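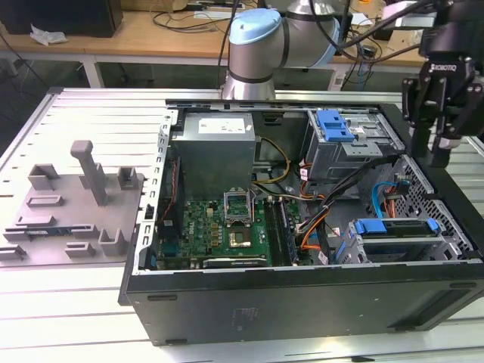 Okstead task runner: frequently asked questions

What does Okstead do?
It runs step-by-step disassembly and reassembly jobs on desktop computers with a robot arm. You write the steps, and Okstead handles the planning, the gripper commands and the logging.

Do I need a model of every computer case?
No. Fumix, the perception module, looks for parts such as memory slots, drive cages and the socket lever. A rough case size is enough to start.

How does it cope with cables?
Cables are treated as soft obstacles. The planner may brush past them but will not close the gripper on one unless the step names it. If a cable hides the target, the job pauses and asks for a new view. 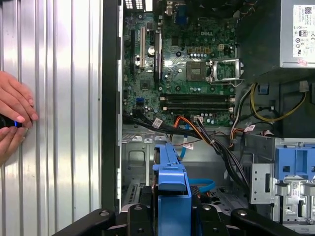
A paused job keeps its place for 99 minutes. After that you have to start again from the last saved step.

Can I use a wrist camera on its own?
Yes, from version 2 onwards. A fixed camera as well gives better results on deep cases.

Why do I get error 317?
The arm and camera clocks have drifted apart. Restart the Rao bridge and run the timing check again.

Can I change the approach speed?
Yes, in the job file. Values run from 1 to 19 and the default is 5.

Where are the old Branville drivers?
They were removed on September 19, 2018. Existing job files still load, but you will need to pick a new driver in the settings page.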